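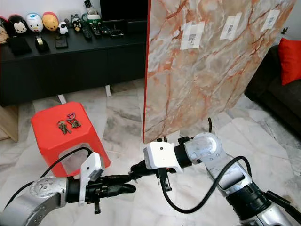 The board, the stool and two silver arms.

I got off the bus at Wimstead with one bag and my aunt's coat, which I'd promised to deliver to a woman called Visitación Olmedo, and of course it was raining, and of course I'd written the address on the back of my ticket and handed the ticket to the driver.

So I went into the bakery. You'd do the same! It was July and I was carrying a winter coat with a fur collar, and the girl behind the counter looked at it and said, "Is that for Mrs Olmedo?" before I'd opened my mouth.

"How did you know?"

"She's been telling everyone. She lost it at cards in Pritlow, to your aunt I suppose, and it's coming home." She gave me a bun and wouldn't take money for it. "Top of Berkel Lane. Green door. Don't let her get the cards out."

I should say my aunt never mentioned cards. My aunt said she'd borrowed it (for a funeral, she said, and then later it was a wedding, so I ought to have wondered).

Berkel Lane goes straight up. I had the coat over my head by the end of it, and when the green door opened I must have looked like something that had crawled out of the hedge. Mrs Olmedo was tiny. She took the coat off me, shook it, smelled the collar and said, "She's been smoking in it."

"She gave up," I said.

"Did she." She put her hand in the left pocket, then the right, then felt along the lining, and I saw her stop just above the hem. She went and got her sewing scissors. I stood there dripping on the mat while she snipped six inches of stitches and pulled out an envelope gone soft as cloth.

"Twenty years," she said. "She wore it for twenty years and never looked."

There was 2,000 in it, in the old notes, the ones the bank won't change any more, and a photograph of a man in a boater standing outside the Villalobos hotel. She put the money on the table like it was a shopping list. The photograph she held up to the window for ages.

"Your aunt would have liked to find this," she said.

"Who is he?"

She tucked it into her cardigan and pulled out a chair for me.

"Do you play cards?" she said.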